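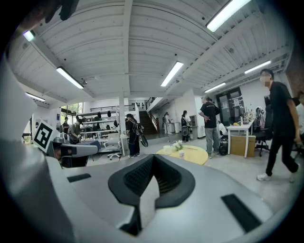 **2 April 2020.** Istovell has begun handing the dullest part of its returns work to robots, and reports that the staff are bearing up well.

The new system, called Matel, sorts and repacks small parts. Employees teach it with hand-held grippers, doing the job themselves while the tool records each move. The first 41 tasks are done; the list runs to 173.

"I spent two years putting caps back on bottles," said Judit Barta, now a trainer on the project. "I'm told this makes me an expert."

No jobs are being cut. Repacking shifts drop from eight hours to five, with the rest paid as training time. Meetings, for now, remain manual.

A second site opens in May. Press contact: Gergely Szűcs, Istovell.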